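Pay at the gate, please

I want to talk about season tickets, and in particular about why I've stopped having one. Don't worry, I haven't stopped going. I was at Drelham's last home match before it all shut down again and I'll be at the first one back, probably in the same coat. But after 12 seasons of handing over a lump of money every summer I've decided to turn up at the turnstile with cash in my pocket like I did as a kid, and I've been surprised by how cross this has made people.

A bit of background for anyone who doesn't follow the lower end of the football pyramid (and why would you). Drelham are a small club. We get 700 on a good afternoon, fewer when it's hosing down, and the ground has one stand you'd want to sit in and three sides you stand on. The season ticket gets you into every league game. It doesn't get you into the cups, or friendlies, and it doesn't get you a seat with your name on it, because there aren't any. It's a plastic card on a lanyard. I've got a drawer full of them.

The argument for buying one has always been that the club needs the money in July. I accept that completely. There's no gate income in the summer, the pitch wants reseeding, and players like to know somebody is going to pay them. For years that was enough for me, and I'd walk up to the clubhouse on the first morning the cards went on sale and feel rather pleased with myself.

What changed was partly the price and partly the fixtures. The price I can live with. It went up by 15 pounds, which in the great scheme of things is a few pies. The fixtures are another story. In the season just gone, 6 of our home games were moved, and most of those went from a Saturday afternoon to a midweek night with hardly any warning. I work late. I missed four of them. If you add that up (I did, on the back of an envelope, in a bad mood) I'd have been better off paying on the gate for the whole season and spending the change on a decent pair of boots to stand in.

Now, I can hear the reply, because I've had it from three separate people leaning on the same barrier. It isn't about being better off! You're supporting the club! And yes, fine, I am. But I don't see how supporting a club means paying for matches they've put on when I can't come. A club is allowed to ask me for a donation. I might even say yes. I'd just like it to be called a donation.

The other thing I keep hearing is that real supporters have a season ticket and everybody else is a floater. That one does annoy me. The loudest man at our end has never owned a card in his life. He works shifts, comes when he can, sings himself hoarse and then gets the last bus. There's a family who come to four or five games a season because that's what they can stretch to, and the children know every player's number. I don't think any of them are floating anywhere.
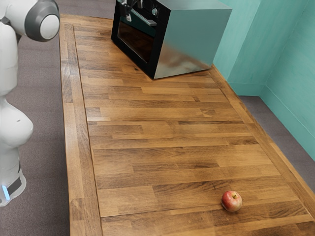 So what would get me to buy a season ticket again?

A flexible one. Sell me a book of tickets, say 12 for the price of ten, and let me use them whenever I like, on whoever I like. If I want to bring my brother-in-law and burn two at once, let me. If a game gets moved to a night when I'm working, I keep my ticket and use it another time. The club still gets its money in July, which is what it wanted in the first place.

This isn't some wild idea of mine. Cricket grounds have done things like it, swimming pools do it, my barber does it with a little card and a stamp. When I put it to someone at the club I was told it would be too hard to keep track of. Too hard! We already run a raffle with more paperwork than a house purchase. I think a strip of numbered tickets and a person with a hole punch could manage it.

The better objection, and I'll be fair here, is that people with a season ticket turn up on bad days. They've paid, so they come. On a filthy wet afternoon against a side at the bottom of the table, the card on the hook by the door gives you a bit of a nudge, and once you're inside you buy a tea and a burger and maybe a half-time draw ticket. The bar does well out of people who only came because they'd already paid. With a book of tickets you might look at the rain and think, no, I'll save it for the derby. I've thought about that one quite a lot and I haven't got a perfect answer. You could put an end date on the book. You could leave the derby out of it. Other clubs have cleverer people than me to work out that sort of thing.

I'd say as well that the pay-on-the-gate life has been good for me in ways I didn't expect. Before we stopped, I'd already had a few weeks of it this autumn and I was choosing to go. That sounds daft, but after so many years of going because it was in the diary, standing in the queue with a note in my hand felt like a proper outing. I looked up who we were playing. I got there early. I went to an away game for the first time in ages too, with some of the money I hadn't spent in the summer, and we lost, and the chips were very good.

And of course this has been a strange old year to be having the argument at all. Plenty of people paid up front for games they haven't been able to see. At Drelham most of them have told the club to keep the money, which I think is lovely of them, and I've put something in the bucket myself so that I can look them in the eye. But there were a couple of pensioners who could have done with it back and felt they couldn't ask. They didn't want to be the ones. I don't blame the club for that, nobody there pressured them, but it's what happens when buying a ticket turns into a test of how much you care.

I realise I'm making a lot of fuss over a bit of plastic. My wife has pointed out that I've spent more time on this than I would have spent at the four games I missed, and she's got a point. But small clubs live on goodwill, and I think you can use it up without noticing. Moving a match is sometimes unavoidable (floodlights fail, pitches freeze, cup runs get in the way) and I wouldn't moan about one or two. When it's a habit, the people who paid in advance ought to get something back, even if it's only a free programme and someone saying sorry over the tannoy.

If anyone from the club reads this, the offer stands. Print the books and I'll buy the first one, and I'll bring my own hole punch. Until then I'll be in the cash queue, on the left by the tea hut, hoping whoever's on the turnstile has got change for a twenty.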